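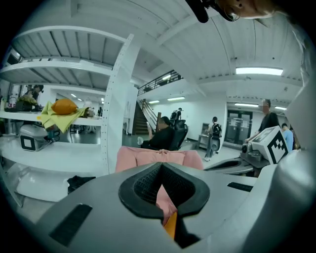

Baffle (clothing)

A baffle is a closed or partly closed chamber in a quilted garment, sleeping bag or comforter that holds loose insulation in place. The term is used both for the chamber and, in older trade usage, for the strip of fabric that forms its wall. Baffles are found in down jackets, vests, booties, bivouac suits and bed covers. Garments in which they are visible from the outside are commonly sold as puffer jackets.

Last updated: July 2, 2022

Function

Loose fill such as down, feather or blown polyester cluster moves under gravity and with the motion of the wearer. Without internal divisions it collects at the hem and cuffs and leaves the shoulders with two layers of shell fabric and little else. Baffles limit this movement to the width of a single chamber. They also fix the maximum height to which the fill can expand, known as loft, and so have a direct effect on the warmth of the finished article.

Construction

Sewn-through. The shell and lining are stitched directly to each other along the quilting lines. The method is light, cheap and quick to sew. Insulation thickness falls to nearly zero at each seam, and heat is lost along these lines. Needle holes also give fine fill a path out of the garment.

Box-wall. A narrow strip of mesh or light woven cloth is sewn between shell and lining, so that the two layers never meet at the quilting line. The cross section is close to a rectangle. Box walls are standard in expedition parkas and in most cold-weather sleeping bags. Sewing time is considerably longer than for a sewn-through panel of the same size.

Slant-wall. The strip is set at an angle, and the cross section becomes a parallelogram. The wall can lie flat when the article is packed.

Bonded and woven. Shell and lining are joined by adhesive film or heat, or are woven together on the loom at set intervals. Woven baffles need no thread at the quilting line. Bonded baffles may separate after repeated machine drying at high settings.

Orientation

Horizontal baffles run across the body and are the most common layout in jackets. Fill settles toward the lower edge of each chamber under its own weight, but the distance is short and the effect is small. Vertical baffles are used mainly in side panels and in some women's coats, and usually need cross stitching to stop the fill from dropping. Chevron layouts place the seams at an angle to the center front. They are mostly a matter of appearance, and waste more cloth in cutting.
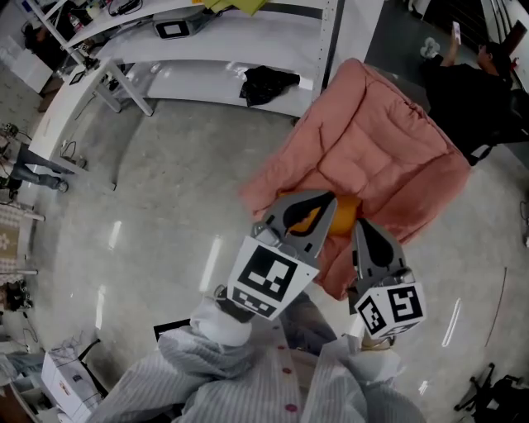
Chamber width is chosen according to the fill and the intended use. Narrow chambers hold a small quantity of down evenly and fold into a compact package; wide chambers allow greater loft but permit more drift. In most jackets the width is held constant over the body panels, and the quilting lines are drawn to meet at the side seam. The horizontal layout is easily recognized in a garment that has been laid out loosely, as with the salmon-pink jacket on the gray floor, where the puffy sections run in rows. Sleeves are normally quilted as separate flat panels before being closed into a tube.

Filling

Chambers are filled by hand, by metered blower, or by inserting pre-weighed pouches. In blower filling, a nozzle is placed in the open end of each chamber and a set mass is delivered before the end is sewn shut. The Skilterex filling table, used in several small workshops, handles up to 14 chambers in one pass. Norinent parkas are filled by hand at the hood and collar, where the chambers are too short for a nozzle.

A test series by Ebony Tamihana compared 50 sewn-through panels with 50 box-wall panels of equal fill mass. After 34 wash cycles, the box-wall group had kept more of its loft. The sewn-through group showed less drift between the ends of each chamber. The panels were cut from a single lot of nylon.

Care

Wet down forms clumps that may remain at one end of a chamber. Tumble drying on low heat, with pauses to break up the clumps by hand, restores most of the original distribution. Long-term storage under compression reduces loft.

See also

Down feather
Fill power
Quilting
Gagnon stitch
Rundeck parka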